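Re: [veterans-hist] Virk roll, missing names and the February reading

Bijan, all,

Sorry, quick one from my lunch break, will try to answer everything that came in while I was away. Typing with one thumb half the time so bear with me.

Bijan Abbasi wrote:

> Valquíria, can you tell us where the Virk roll stands? The copy I was
> given has 1,609 names and the one at Cinadov chapel stops well short of
> that. Which one are we reading from? Also I had a call from a family who
> say their grandfather is down as missing at sea when he came home and ran
> a feed store for 40 years. They are not angry but they want it fixed
> before the reading, and I said I would ask. Last thing, is the bell still
> on? Someone told me it was off.
>
> Bijan

OK. In order.

The roll. 1,609 is the right number. It's the full ship's company over the whole commission of the Virk, not only the men lost. The Cinadov list is the dead only, that's why it's short. Both are fine for what they are. The trouble started when somebody retyped the big one and dropped the column that said which was which, so now every man looks like a casualty. I have the old typescript with the column in it. Will scan it this week if the scanner behaves.

We read from the Cinadov list. Always have. If people want the survivors honored too (I do) then let's do it as one line at the end and not read the whole company, we would be there till dark.

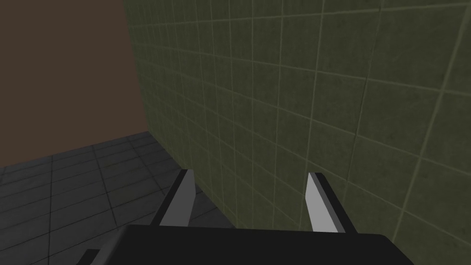

The feed store family. Yes, please pass me their number. My guess is the same dropped column but I want to see a discharge paper or a pension letter before I touch the entry, same as we ask of everybody. Anything with his service number will do. On how the corrected names get shown, I'd still like a wall display for the chapel hall, and a plain tiled wall like the one in the render would do fine as the background, nothing fussy behind the lettering. Names in the order of the muster book. No ranks. We argued ranks two years ago and I am not doing it agian.

The bell. Still on! It was off for one afternoon when the rope was condemned, and now there's a new rope. One stroke per name, slow. Whoever is ringing please come early and practice with the reader, last time the bell got ahead by three names and we had to stop, and a man in the second row was very upset, with reason.

Readers. I have 10 slots and seven people. If you read last time you can read again, just tell me. Page goes in large print, and I will mark the hard surnames with how the family says them, where I know. Where I don't know I will ask. Please do not guess on the day.

Wreath. Flinanness is making it same as before, laurel with the white ribbon. They want the ribbon wording by the end of the month. I was going to send "Virk and all who served in her" unless there are strong feelings. Not "perished," see above.

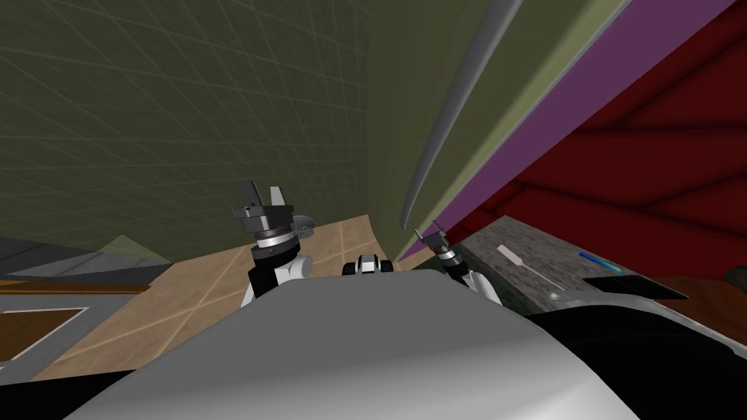

Posted by Valquíria Paiva
6 October 2026

Part two, hit send too early on the first bit, so stitching it together here for the archive.

Transport. The Plekance road is being dug up and the detour goes past the quarry. Allow extra time, and if you are driving any of the older folks go the long way round by the creamery, the quarry road has no shoulder. Parking behind the chapel is for the families. The rest of us walk up from the school.

Chairs. The hall has 80 and that was enough last time with people standing at the back by choice. I would rather keep the front two rows for relatives and let it fill up behind. No reserved signs please, they look like a wedding.

Letters. We have had more wartime letters come in since the summer – some lovely ones from the engine room crowd, full of complaints about the coffee. I am copying them and sending the originals straight back, registered. If you gave me something and haven't got it back yet, say so, I would hate for one to be sitting in a folder. One bundle came with no name or return address on it, postmarked Plekance, tied with green string. If that's yours or your aunt's, write me.

One correction to my own mail from last month. I said the Virk was paid off the same winter the bridge at Cinadov came down. Wrong, it was the winter after. Thanks to the three people who wrote in about it within the hour, you are a terrifying bunch.

Bijan, can you take the phone calls from families for the next week or two? I am on nights and I keep ringing people back at silly times. Just get name, service number if they have it, and who is asking. No promises about dates.

Still need: someone to read the short prayer, someone with a decent voice for the last line about the survivors, and a thermos or three.

Back on shift, more tomorow.

Valquíria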